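How a School Buys a Robot Arm

Search this site Type a word or question Go
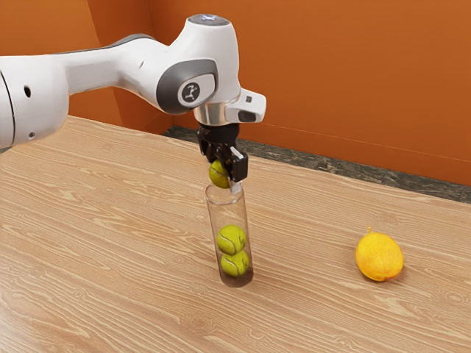 Why does a robot arm cost more than the price on its tag?

The price on the tag usually pays for the arm alone. The hand, the table it bolts to, the safety parts, the lessons for the grown-ups and the repairs later on are often sold separately, so a buyer has to add them all together before deciding.

Adding things up before you spend money is called making a budget. You may have made one yourself. If you have ever saved for a bike and then remembered that you would need a helmet and a lock, you already know how it works.

Start with the job

People who buy robots for a living don't start by looking at robots. They start by writing down the job. A good job description is short and answers plain questions. What will the robot pick up? How heavy is it? How far does it have to move? How many times a day?

Think about putting tennis balls into a clear tube. A tennis ball is light, so the arm doesn't have to be strong. It is soft and round, so the hand has to squeeze enough to hold it but doesn't need to be very gentle. The tube is only a little wider than the ball, so the arm has to stop in the right place. If it stops too far to one side, the ball hits the rim.

Now change the job. Suppose the robot has to pick up a lemon too. A lemon is not quite round and no two are the same size. The same hand might do it, or the buyer might need a different one. It is much cheaper to find that out on paper.

The parts of the bill

The arm. This is the part with the joints. Two numbers matter most. Payload is how much weight the arm can carry, and the weight of the hand counts too. Reach is how far the arm can stretch. More payload and more reach nearly always mean more money.

The hand. Robot people call it a gripper or an end effector. Some grippers have two fingers that close like a clothespin. Others use suction cups. A gripper has to fit the end of the arm, the way a light bulb has to fit its socket. Sometimes you need a metal ring called an adapter between them.

The table. A moving arm pushes and pulls on whatever it is fixed to. A wobbly table makes the arm miss.

Safety. This can mean a fence, a stop button, or a sensor that slows the arm down when someone comes close. Some arms are built to work near people, but the buyer still has to check the whole job. A slow arm holding a ball is one thing. A slow arm holding a knife is something else.

Training. Somebody has to learn how to run it.

Upkeep. Finger pads wear out. Cables wear out too. A careful buyer puts some money aside every year for these.

A small budget, worked out

Min-kyu Hong teaches science at Beltier School. The school already owned a small arm, given to it by a company that was closing, and it needed everything else. The school had 2,000 dollars to spend. He asked his class to help plan it.

The first list had a gripper for 700 dollars, a table for 700 dollars, and a safety kit for 700 dollars. Add those up and you get 2,100 dollars. That is 100 dollars too much, and there was nothing left for spare parts.

The class went back to the list. They couldn't cut the safety kit. They needed the gripper. One student asked if the school had a strong workbench already, and there was one in the old wood shop. Moving it and drilling the holes cost 200 dollars.

The new list looked like this:

Gripper: 700 dollars
Safety kit: 700 dollars
Workbench, moved and drilled: 200 dollars
Spare finger pads and cables: 200 dollars
Left over: 200 dollars

They did not spend the last 200 dollars. Money kept back for surprises is called a contingency. The surprise came in November, when the adapter ring they needed was not in the gripper box and had to be ordered.

Try it on a screen first

You can test a robot before you buy one. A computer program called a simulator draws the arm, the table and the objects, and works out how they would move. You can swap in a longer arm or a wider gripper and run the job again. If the arm in the program can't reach the tube, the real one probably can't either.

A simulator can't tell you everything. Real balls get old and lose their fuzz. Real floors are not always level. Many buyers also ask the seller to show the job being done with a real arm before they pay.

Words to know

Payload: the most weight an arm can carry.
Quote: a written price from a seller.
Lead time: how long you wait between ordering something and getting it. The class waited 14 days for their gripper.

Something to do

Pick a job at home, such as putting socks in a drawer. Write down what the robot would pick up, how far it would move it, and what could go wrong. Then make a list of everything you would have to buy.

Comments (3)

Sarkmont4thGrade
We did the sock one. Our list had 14 things on it and we forgot the table.

gornis_dad
My daughter wants to know if you can rent one. I told her some places do that by the month but I don't know what it costs.

R. Hyvönen
Please add electricity to the parts of the bill. Ours needed a new outlet put in before we could plug it in.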